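Rubber Toys and Novelty Props: Frequently Asked Questions
Dakcombe Toy and Prop Loan
Last updated Feb 5, 2019

These are the questions we get most often about the rubber chickens and other soft rubber toys in our loan collection. For costumes, puppets and board games, see the general loan page.

Who can borrow?
Any school, library, drama club or family with a Dakcombe card. Cards are free to residents. Groups from outside town can apply through Efa Hopkin at the front desk.

How long can I keep them?
Rubber toys go out for 2 weeks. You can renew by phone if no one else has reserved them. Please don't pass them to another group yourself. Bring them back first so we can check them in.

How do the toys come packed?
Smaller loans go out in a paper bag. Larger loans go out in a plastic storage bin with handle slots in the sides. The bins have no lids, so put a towel over the top if you are driving with the windows open. Long toys should lie down in the bin and not be bent double. A fold left in soft rubber for a few weeks may never come out completely. The bins pick up scuffs and dust on the inside walls, and that dirt moves onto the toys. Wipe the bin with a damp cloth before you load it again. 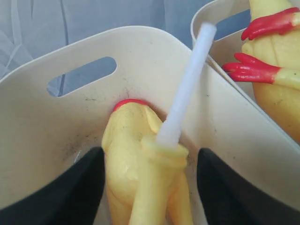
How do I clean a rubber chicken?
Use warm water, a little dish soap and a soft cloth. Go over the comb and the wrinkles in the body, where specks of dirt stick. If the toy has a squeaker, keep the hole pointing down so it doesn't fill up. Rinse, shake, and leave it on a towel overnight. Do not use bleach, nail polish remover or the dishwasher.

The rubber feels sticky. Is it ruined?
Usually not. Wash it, dry it completely and dust it with a small amount of cornstarch. If it is still sticky the next day, put it in a separate bag and tell us when you return it. Rubber that has started to break down can mark other toys.

What do you check when toys come back?
Returns are checked at the table by Aatos Räsänen, usually the same afternoon. Each toy is laid out flat, looked over and squeezed.

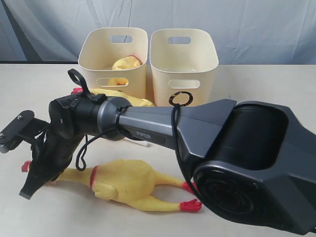
Small splits are the most common problem we find, and they nearly always start where a thin part meets a thick one. On a chicken, that means the neck and the ankles. Lay it on its back with the legs out straight, like the yellow one on the table, and you can check the red ring at the neck and both red feet without picking it up again. Bend the toes gently. If you see a crack, leave it alone and let us know. Household glue makes the rubber stiff and the split gets longer.

Will I be charged for damage?
Normal wear is free. A lost toy costs $5. Bite marks from a dog count as a lost toy.

Are they safe for small children?
We lend them to ages three and up. Loose squeakers are a choking hazard, so stop using any toy that rattles.

Can my dog play with them?
No. These are props and are not made for chewing. Try the Arker pet shop on Majumder Street.

Do you need donations?
We take clean rubber toys in May only. The collection now holds 489 items and shelf space is short. Uvik brand chickens are especially welcome, as we can still get replacement squeakers for them. Please do not leave bags outside the door.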